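The Christmas sock problem, in August

By Salma Ouali
Monday

Every winter some household expert tells us to sort the Christmas socks early, and this year it was the Pronville newsletter's turn to pass the advice along. I have my doubts. The theory says that if you pair them now, you'll thank yourself in December. My own festive socks have never been paired for longer than a week. 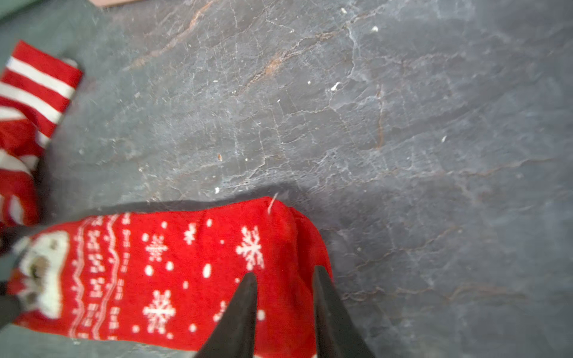
The trouble is the colour. Nearly everything is red, so a quick grab gives you one stripe and one snowflake, and you only notice at lunch. Ashraf Ashour swears by laying the lot out flat before matching anything. Fine, if you've got the floor to spare.

I'll give some ground on the basket. An open one with holes in the sides lets you see what's already in there – more than I can say for a drawer. 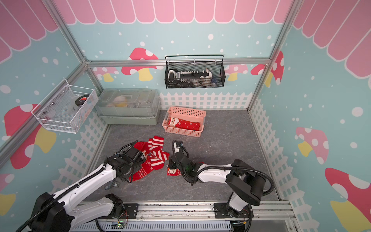

Santa in the pink basket, stripes and snowflakes still on the floor.

As for buying a special sock organiser, save your money. A lidded tub you already own will do the same job.

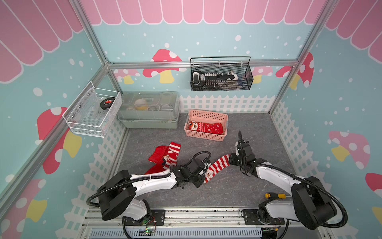 Odd ones out

Keep them until New Year, then be ruthless. Doaa Soliman says to wear them mismatched. I remain unconvinced.

233 shares | 80 comments

Recent items
Do drawer dividers earn their keep?
Tea towels: how many is too many?
The Olitton swap table returns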